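November, 9:40 am

Equipment planning, second pass. Kelechi Usman wants a number for next year's budget and I don't have one I believe yet, so this entry is mostly me arguing with the quotes.

Claltness came back with the revised offer for the second arm. Same arm, same controller, and the price went down only because they moved the wrist camera mount and cable kit to a separate line marked "optional". It is not optional for us. Adding it back puts us where we were in the first round, minus the training day, which we weren't going to use. I've asked for one total with everything on it. Waiting.

Florovel's quote is cheaper on paper. Their sheet gives a cycle time that I can't match to any payload or reach, and when I asked for the test conditions I got the brochure again. Support is by email. I would want a loan unit on our own bench before I sign for anything, and they want a deposit of 2,000 for the loan. Refundable, they say. Terms not attached.

Finger pads. We are paying for these out of consumables and it never shows up in the equipment plan, so every year the gripper looks cheaper than it is. Last order was 22 pairs. I'd like a proper line for pads, screws and spare cables this time, even if it makes the total uglier.

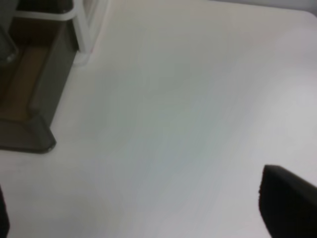

The camera question is still open. Athanasiadis is pushing us to replace all 4 wrist cameras with their newer model, on the grounds that ours smear when the arm moves fast. They do smear. But we have never run a proper comparison at lower speed with more light, and a lamp costs next to nothing. I don't want to buy cameras to fix a lighting problem. If the blur is still there after that, fine, I'll put them in the plan.

Same for tables. The glossy tops give us a sheen in the wrist view and I had a matte mat priced from Sukia. Cheap enough to just try. One mat, one bench, then decide.

Lead times: Claltness says 29 working days from the order, Florovel won't commit. I remember what the last promised date was worth, so I'm planning on nothing arriving before spring whichever way we go. That also means no point in rushing the order to spend this year's money, which Kelechi will not like hearing.

To do:
– Claltness: single total, mount and cables included
– Florovel: loan terms in writing, test conditions or drop them
– lamp test on bench arm, slow and fast, save the clips from both
– order one Sukia mat
– pad usage from the old orders, for the consumables line

3:15 pm. Claltness replied. Total is a little higher than my own sum and there is now a "commissioning fee". Asked what it covers.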